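Layout of Small Items on a Shared Kitchen Tabletop: Effect on Retrieval Time

Project report, Pritchard Building, Bovedton
Group members: Shobha Sastry, Adeel Mohmand, Marleny Ccori
Supervisor: Gladys Cuervo

1. Background

The shared kitchen on the second floor of the Pritchard Building is used by three student groups. The work surface is one white table. Dishes, small appliances and practice items are left on it between sessions, and each group arranges them differently. A previous group reported that most of the time lost at the start of a session went to clearing space and finding items. Their report gave no measurements.

Our project measured retrieval time under two layouts and set out a placement rule that the three groups could adopt without buying storage.

2. Scope

Only the tabletop was studied. The wall cabinets, the sink and the drying area were excluded. Items were limited to things that can be lifted with one hand, plus one compact toaster oven, which stayed on the table in both layouts and was never a retrieval target.

3. Items

Items were assigned to four classes by use:

Serving: plates, bowls and shallow dishes.
Preparation: colanders.
Play food: toy fruit and soft toys used by the early childhood group as stand-ins for produce.
Appliance: the toaster oven.

Play food was kept in the study after some discussion. It is light and irregular in shape, and it tends to drift into gaps between the dishes. Removing it would have made the table easier to use than it normally is.

4. Layouts

Layout A (open) had no fixed positions. Items could be put down anywhere, provided that none was stacked on another. Dishes and play food were mixed. A typical open arrangement put the large mauve-pink plate toward the top center of the table, with the pale yellow plush toy immediately to its left and the small blue dish in the upper left. The red toy strawberry lay on its own to the lower left of the plate. The oval colander was on the left side, and the round green bowl was next to it.

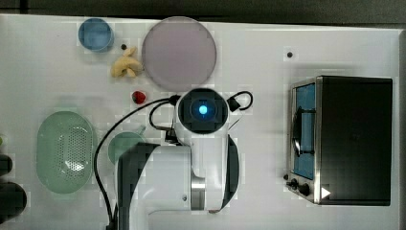 Layout B (zoned) divided the table into a left, a middle and a right zone. Preparation items went left, serving items went in the middle, and play food went to the right in front of the toaster oven. Zones were marked with masking tape for the first session only.

5. Procedure

One member read an item name from a shuffled card. A second member, standing at the near side of the table, picked up the item and placed it on a tray. The third member timed the interval from the end of the spoken name to contact with the tray. Roles rotated after each block. A total of 300 retrievals was planned, split equally between the layouts. Marisol Salazar checked the timing sheets and did not take part in the retrievals.

Of the 300 retrievals, 249 were kept. The rest were dropped because of a misread card or a late start of the timer – most of these fell in the first session.

6. Results

Retrievals from Layout B were faster in every class. The difference was largest for play food. In Layout A the small toys were often passed over on the first look, and the hand moved toward a dish before correcting. For the largest plate the difference was too small to separate from timer error.

Hesitations were logged separately. A hesitation was any reach that changed direction before contact. The full log has 158 entries, of which 118 belong to Layout A.

The two green items caused a specific problem. When the card said "green bowl," the colander was touched first on several occasions in Layout A. In Layout B the two were in different zones and this error did not recur.

7. Limitations

The same three people placed and retrieved the items, so some learning is included in the times. Layout B was always tested after Layout A. A later group should alternate the order.

8. Recommendation

Keep the three zones. Store green items of similar size in separate zones. Return play food to the right zone at the end of each session – a shallow tray would be enough to hold it. The timing sheets are in the Tratau folder on the department drive.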